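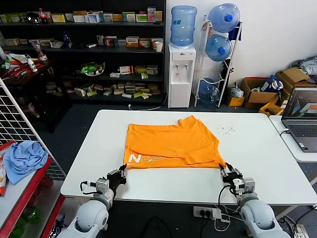 Two arms, one orange T-shirt, corners held.

So I've been living with the Zosano folding kit for a month, and I'm rather fond of it! It's a pair of white arms with black two-finger grippers, plus software that runs off an ordinary laptop, and you bring your own table. Mine came from Fernow on a hire plan at 129 a month (the outright price made me put the kettle on and sit down).

Setting up took an afternoon, mostly cables. There are a lot of them, and they all want to live on the floor. I'd have liked a proper clip or tray in the box, and a longer power lead while they're at it.

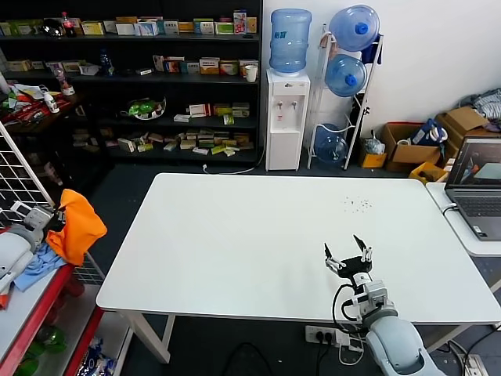 Picking up is where I expected trouble, and a heap of washing does slow it down. It likes bright, plain cotton best. I kept a log, because I'm that sort of person, and out of 1000 goes with T-shirts it gave me 762 folds I'd happily put in a drawer. The rest were mostly sleeves tucked in at odd angles, or a collar that had gone its own way. I tried a Plenby last year and was refolding nearly everything, so I'll take that.

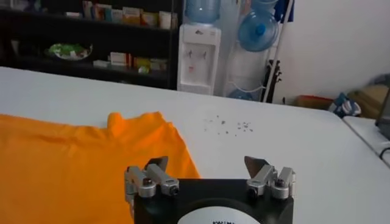 The fingers open nice and wide, and swapping the tips is a small screwdriver job. Support was lovely too. Kalevi Laaksonen at Fernow rang me back at eight in the evening and talked me through the wrist calibration, twice, without sighing.

Would I buy one? Not yet, but I've kept the hire going until September. If you've only got shirts for two people, fold them yourself and save the money.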